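Play Kitchen Corner Opens at the Brillimside Toy Library

Tuesday, December 1, 2020

It's finally happening! After a whole autumn of sorting, scrubbing and hunting for missing lids, the play kitchen shelves at the Brillimside toy library are full again, and we couldn't be more pleased with them.

Most of it came from the big clear-out at Fostness nursery, who rang to ask whether we had room for 4 crates of pretend food and pans. We did (just about, once the jigsaws had shuffled up). The Trurkent branch then sent over their spare tea things, so there is now plenty for everyone – even on a busy morning.

Kitchen sets can be borrowed for two weeks at a time, and you're welcome to renew by phone if the café in your living room is still doing good trade. Please wipe everything down before it comes back, and have a quick look under the sofa for the small pieces. We all know where the peas go.

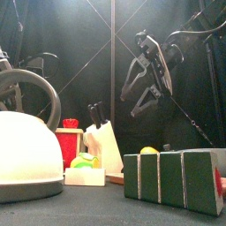

Pretend cooking is such a lovely thing to share with a little one in December, when it's dark by teatime and the park has lost its shine. You really don't need a whole kitchen for it, either. A big white kettle with a good chunky handle is enough to start a tea party, and with a toy apple and a knife block on the table as well, somebody is bound to announce that lunch is ready. Ask what's in it, pull up a chair and be prepared for seconds!

To book a set, ring the desk on extension 2147 and ask for the kitchen list. Collection slots are 90 minutes long, so there's no need to rush, and bags are provided if you forget yours. The Amini puppets are back on the shelf too, freshly washed and looking very smart.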